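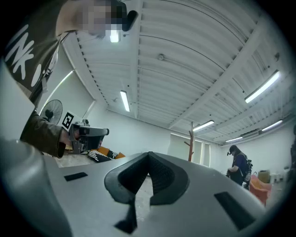 Speaker notes — finger pad failures on the hand-held grippers
July 11, 2018
Slot is 18 minutes. Leave time for questions.

Opening
Say who I am, and that the Skurnow tools were checked by Obinna Shehu and me. Ask who has used a hand-held gripper before. If most have, skip the next bit and go straight to the fault.

What went wrong
The black V-shaped finger pad came away from its stem while the tool was closed on a glass jar. The jar dropped and broke. One cut finger, dressed on site. It went in the incident book the same afternoon.
The operator had felt the pad move earlier in the shift and carried on. Don't dwell on this. The checklist asked about the battery and the marker card and said nothing about the pads.

What we found
We pulled all the tools in and went through the log, 696 closing cycles on the failed one since its last pad change. The glue line had let go on one side first. Pads from the older Pereyra batch were worse — up to 60 per cent of the bonded face was bare on the worst of them.
Pass round the failed pad here. Get it back.

Why it wasn't caught
A loose pad still grips soft things. Cushions and cloth gave no trouble at all. It shows up on hard, smooth objects, and we had only just started on those.
The Mirnar software records how far the fingers close. It has no idea whether the rubber is still attached.

What we changed
Twist test on each pad before the tool is picked up. Two seconds.
Pads replaced at 100 cycles until the new ones are proven.
No glass until August.
Anyone can stop a session, and the tool goes in the red tray with a label.

Still open
Fliltevis have quoted for a pad with a screw through the stem. Not ordered yet. Obinna has the drawing if people ask.

Questions
Likely one: why not gloves? We tried them — people couldn't feel the trigger.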